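News > Community > Open Days

News Events Visits Newsletter Archive Contact

Open Day at the Westley Workshop

Members of the Grollholm Technical Society were received at the Westley workshop in January for an afternoon given over to small robot arms and the tasks they are now being taught. The visit was arranged through Correa, the firm that runs the workshop, and the Society wishes to record its thanks for a full program and a patient staff.

The program opened with a short talk on the work cell known as Skelto. Two arms are mounted along the front rail of a patterned enclosure, each ending in a gripper with two fingers. The staff explained that each gripper has its own small camera, and that learning to place the fingers correctly from that close view takes up much of the early training. Members were shown the wrist view on a monitor before any sorting was attempted.

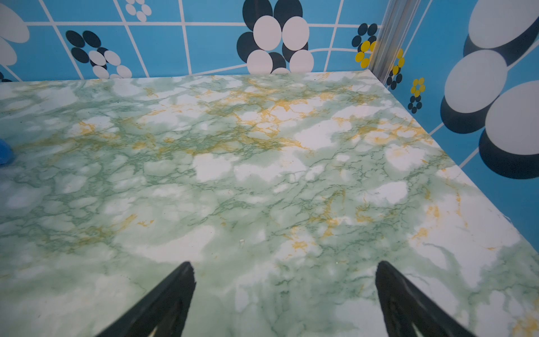 One member asked whether a person would not do the same job faster, and was told that at present a person certainly would. The staff added that speed is left until last. The first aim is an arm that can approach an object the same way many times over, and Skelto has logged 4000 practice runs toward that end.

The second part of the afternoon dealt with the bin. Putting an item into an open container sounds simple, but the arm must clear the rim, lower its fingers between the walls and come out again without pushing the bin away. Much of the discussion concerned how the arm judges the height of the rim

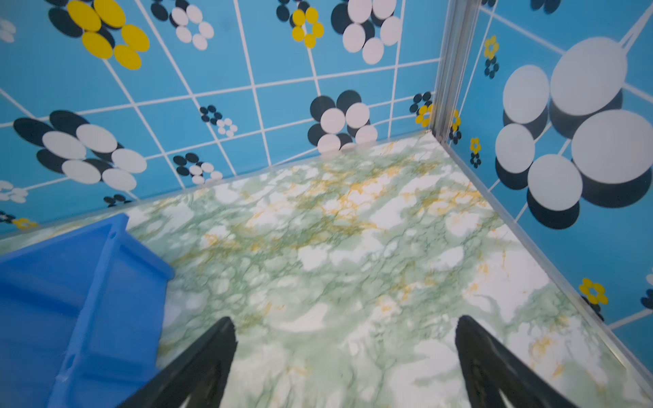

and how far it should travel before opening its fingers. The staff prefer a low release. An item dropped from too high may bounce or land across another, and the next attempt is then harder. Several members with experience in packing lines offered views on this point, and the exchange ran well past the time allowed for it.

After a break for coffee, the group returned to see the cell set out with ordinary bench items, among them a screwdriver, a calculator and a charging board. These were chosen to differ in shape and weight. A long tool with a handle at one end must be held near its balance point – the staff spoke at some length on this – while a flat board offers very little for the fingers to close on. Loose leads are a further difficulty, as they may catch on a finger or drag behind the item.
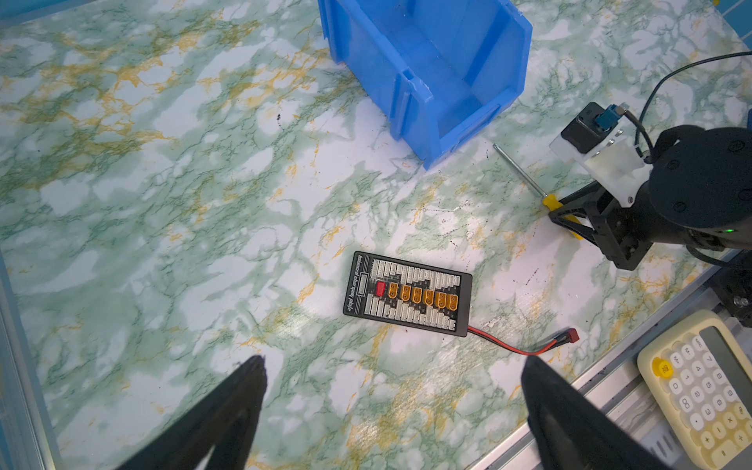
Gripper at the screwdriver handle, with the charging board on the table.

Questions then turned to the use of two arms together. Each arm must keep out of the path of the other, and the staff described how the shared space over the bin is given to one arm at a time. Members were invited to suggest where on the table an item should be placed, and the more awkward suggestions were received with good humor. The final session was run with both arms in position and a wider range of items on the table.

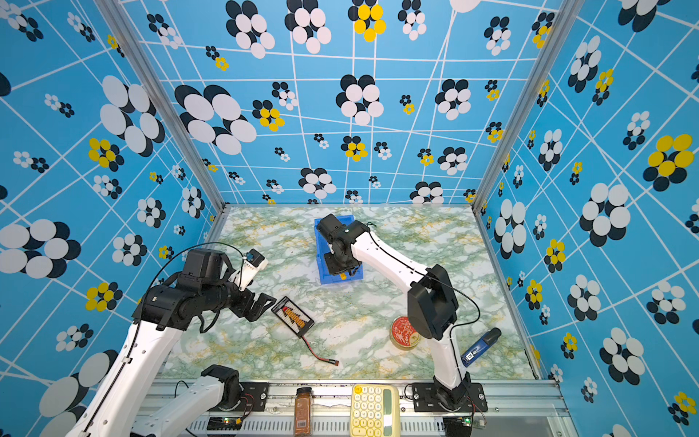 Future Visits

Correa has kindly offered to receive a second group from the Society later in the year. Places will be limited by the size of the viewing area, and preference will be given to members who were unable to attend on this occasion. Those interested should write to the Society office. Doors at Westley open at 2 p.m., and visitors are asked to leave bags in the front hall.

2 comments 2 shares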